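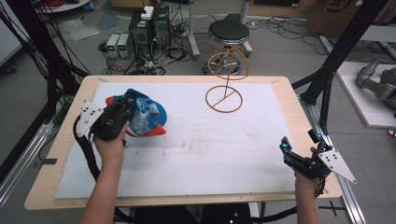 **Hat on the stand task, how are other clubs getting on?**

**meinir_penry**

Evening all, Meinir Penry here from the Brastton after-school group. We've got to the cap part of our tidy-up project and I'd love to hear how anyone else has handled it. Our students (years 10 and 11 mostly, plus one very keen younger brother) hold a gripper in each hand, pick the cap up off the white board and set it on top of the wire stand. The recordings then go to train the arm. We've been at it since September and they are still cheerful, bless them.

My trouble is the cap itself. It's soft, so it flops into a different shape every time it's put down, and I can't decide whether to let that happen or have them smooth it out before each go. We did 15 goes yesterday teatime with it crumpled any old how, and the three students on shift ended up with three completely different ways of picking it up. Lovely to watch, but I do wonder what the arm is going to make of it all!

**wobblyservo**

Leave it crumpled, I'd say. If you smooth it out every time the arm will learn smooth caps and then fall to bits the first time somebody chucks one down in a heap. We had exactly that with tea towels last year at Mondwood and had to throw away a fortnight's work, which did not make me popular.

**Mac Suibhne**

I'd go the other way, at least to begin with. With a small club you haven't got the hours to cover every shape a cap can fall into. Start with the brim pointing the same way each time, get something that works, then loosen it up bit by bit. Ours needed 17 evenings before the arm managed anything at all, and I think we'd have lost half the group if it had been any longer. Young people want to see the thing move.

Also, Meinir, which part are they grabbing? The brim is stiff and the rest isn't, so I'd pick one and stick to it.

**wobblyservo**

But then it only ever learns brim-to-the-left or whatever you chose, and you're starting again in January. I do take the point about keeping the kids interested, mind.

**meinir_penry**

Thank you both, and please don't fall out over my hat! At the moment it's whichever bit they fancy. One of the girls goes for the brim and swears by it, and the others get hold of the soft part and then have a terrible time opening it up again over the ring at the top.

**dernero_dad**

Parent helper at Dernero, so take this with a pinch of salt. Ours did better once everyone slowed down. They were racing each other (of course they were) and the moves came out all jerky. We made it a rule to hold still for a count of 5 at the start and end of each go, and the arm was a good deal less twitchy afterwards. No idea if it was the pauses or just the calmer hands.

Does your stand stay put when the cap goes on? Our first one was a light thing and it used to walk across the table.

**meinir_penry**

It does shift a bit if they come at it from the side, yes. I'd been putting it back by eye between goes, but perhaps I should let it wander.

**Mac Suibhne**

Put it back! One thing moving about is plenty for now. Pencil round the base on the board if you don't mind marking it.

**wobblyservo**

Fine, I'll give you the stand. Not the cap though.

**meinir_penry**

Right then, I'm going to be a coward and do half and half. Brim grabs only from now on, stand back on its pencil line, and the cap dropped from a little way up so it lands how it lands. I'll put it to the students tomorrow and they'll no doubt have their own ideas. I'll post again when the arm has had a try.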